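Five Months Without Counting

Sunday, May 10, 2020

In December I weighed 176 pounds and I was following a plan from a book. The book was called after its author, a certain Melleo, and it promised that I would lose up to 30 pounds before the spring if I ate only from its list. I lost some of them. Then I had a bad week at work, ate bread for four days, and the pounds came back faster than they had left.

I am writing this because my friend Nisha Bansal asked me what I do now, and my answer by telephone was too long and not very clear. So I try again in writing.

First, I stopped to weigh my food. I had a small scale and a notebook, and every evening I added the numbers like an accountant. On the Melleo plan a breakfast was 51 grams of oats, and I still remember this number better than my own phone number. Now I take a bowl that is not big and I fill it one time.

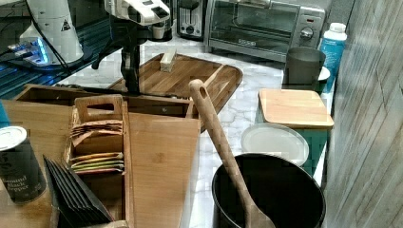
Second, I eat breakfast sitting down. It sounds very simple, but in my old apartment in Gurnbridge I had no table for two years, and I was eating everything at the counter while reading messages. When I sit, I notice that I have eaten. When I stand, I come back for more one hour later.

The bread question was the hardest for me. Melleo forbids it completely. My grandmother ate bread with every meal and walked up the hill to the Dallari bakery until she was very old, so I never fully believed him. Now I have two slices in the morning, toasted, with an egg or with some white cheese, and no bread after lunch. In the first week I was thinking about bread all evening. In the third week it became easier – I cannot say exactly why. 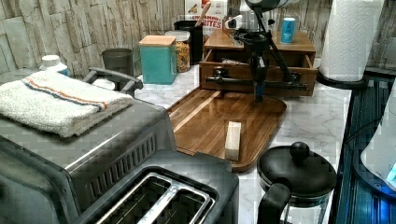
Toast is back on the menu.

Third, walking. Since the gyms are closed I walk every day after work, along the canal and back by the school. It takes me 27 minutes if I don't meet a neighbor. On rainy days I do a video with stretching, which I don't like so much, but my back likes it.

I also changed the dinner. Before, I cooked one large portion and finished it, as I was taught not to leave food on the plate. Now I put half in a container before I sit down, and this is my lunch for the next day. My colleague Cao does the same with soup and he gave me his recipe with lentils and a lot of ginger.
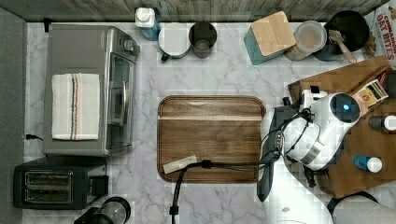 For the evening hunger I have only tea with mint and sometimes an apple. There are evenings when I eat chocolate too, and I don't write it down anywhere.

I have not stepped on the scale since Easter. My gray pants close again without holding my breath, and I sleep better than in winter. Nisha, if you want the lentil recipe, write me a message and I will send it to you this week.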